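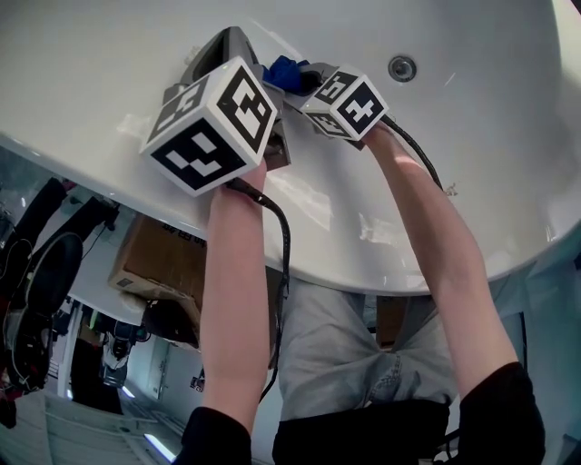
Recovering from a Lost Marker During Tub Wiping

This procedure applies to operators using the paired Grilach hand-held grippers on the bathtub task. It covers one fault only: the tracking software loses the marker cube on one gripper while both grippers are holding the cloth. Faults in the jaws themselves are covered in the Seser maintenance guide.

The procedure was revised after a June review of 136 wiping sessions recorded at the Stamatopoulos site. In 64 of them, the position of one gripper jumped or froze partway through a stroke. The operators had no warning, and the sessions were kept as good data until a playback check showed the grippers passing through the wall of the tub.

Before you begin

Confirm that the Eltico recorder is running version 5 or later. Earlier versions do not show the marker status light. Check that each cable is fully seated at the base of its cube and has enough slack to follow the forearm through a full stroke.

Step 1. Stop the stroke

When the status light for either gripper turns amber, stop moving. Keep the jaws closed on the cloth and hold both grippers still against the surface of the tub. Do not shake or tap the cube. If a cable has pulled tight or caught on clothing, release the cloth, put both grippers down and go directly to Step 4.

Step 2. Turn the cube back into view

Rotate the wrist slowly until at least two faces of the cube point toward the head camera. Most losses occur when the two grippers are brought close together over a small wad of cloth and one cube hides the other. Move the hands slightly apart without letting go.

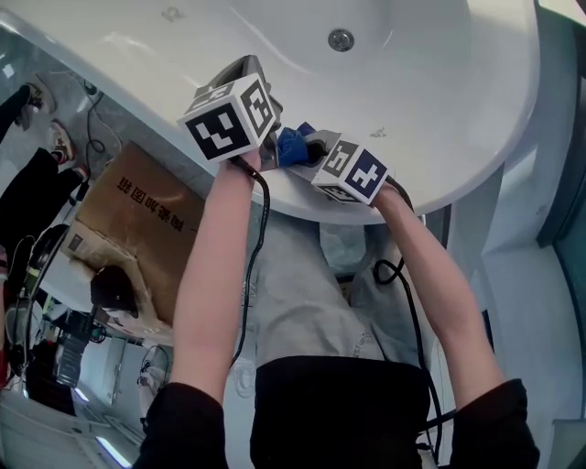 Hold this position until the light returns to green. If it remains amber, check for glare. A glossy tub reflects ceiling lights, and a bright patch beside a cube can be enough to break up its pattern. Lean to one side or dim the nearest light, then try again.

Step 3. Mark the recording

Press the flag key once. The recorder will exclude the previous 1,000 samples from training use. A stroke that was interrupted must be repeated from its starting point. Do not resume from the middle.

Step 4. Inspect and restart

If the light does not recover, end the session and disconnect both grippers at the recorder. Look for a scratched face, a lifted edge on the printed pattern or a loose cable. Replace a damaged cube as a unit and run the alignment check before recording again.

Reporting

Enter each loss in the fault log with the session number, the gripper affected (left or right) and the step at which tracking returned. Questions about this procedure should be sent to Defne Dursun, Data Quality.

Last revised 23 October 2020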